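Diensttagebuch der Ombudsstelle für kirchliche Beschäftigte, September

Am Vormittag Sitzung zur Neufassung der Grundordnung. Frau Shenoy legte den Entwurf zur Loyalitätspflicht wiederverheirateter Mitarbeitender vor. Von 60 eingegangenen Stellungnahmen lehnen 17 die Änderung ab.
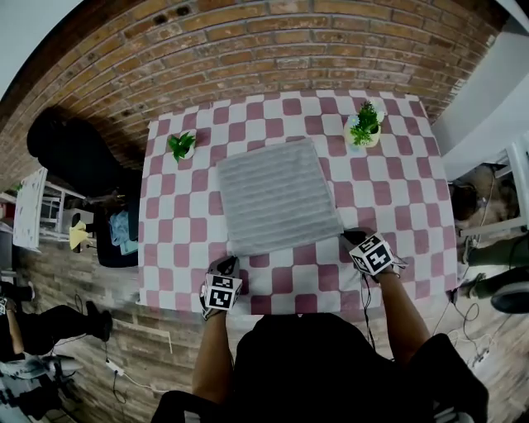 Herr Ketilsson beantragte, laufende Kündigungsverfahren bis zur Entscheidung des Bistums auszusetzen. Dem wurde zugestimmt. Der Träger Orkmont mit rund 750 Beschäftigten ist schriftlich zu unterrichten. Die Anhörung von Frau Gounder bleibt auf 14 Uhr angesetzt.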